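Pletavdale kitchen advice service extended to spring

Tue 11 November

The Pletavdale Housing Association has confirmed that its home advice service will continue through the winter, following a strong response from tenants in the first weeks of operation. The service, which opened in October, offers guidance on damp, ventilation and the care of kitchens and bathrooms.

The association manages 1483 homes across the district, many of them in the older terraces at Nimley and along Somogyi Road. It received 66 requests for a home visit during the opening month, most of them concerning condensation on kitchen walls and worn sealant behind worktops. Visits are free of charge and normally last less than an hour.

Under the extended arrangements, advisers will be available on weekday mornings at the Nimley office, with evening appointments offered by telephone. Tenants who have already had a visit may ask for a second one if the problem has returned. Repairs should continue to be reported through the usual line - the advice service does not replace it.

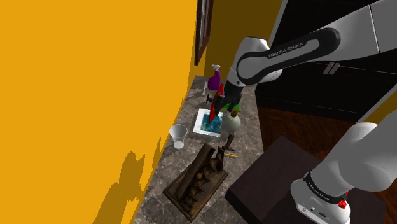 A marble worktop against a yellow wall, with a purple spray bottle at the far end.

A revised leaflet on household cleaning will be delivered with the winter rent statement. It reminds tenants that cleaning products should be kept in their original containers and must never be mixed, and that acidic cleaners, including vinegar, can mark natural stone. Windows should be opened during and after cooking wherever possible, and extractor fans left running until steam has cleared.

The association has set aside 1000 starter packs for new tenancies beginning after the new year. Each pack will contain the leaflet, a room thermometer and a card listing emergency contact numbers. The packs are being put together by Stirex, a local supplier, under a contract agreed last month.

Requests for a visit may be made in person at the Nimley office or by returning the form printed on the back of the leaflet. Applicants can expect a reply within 7 working days. Large-print copies are available on request.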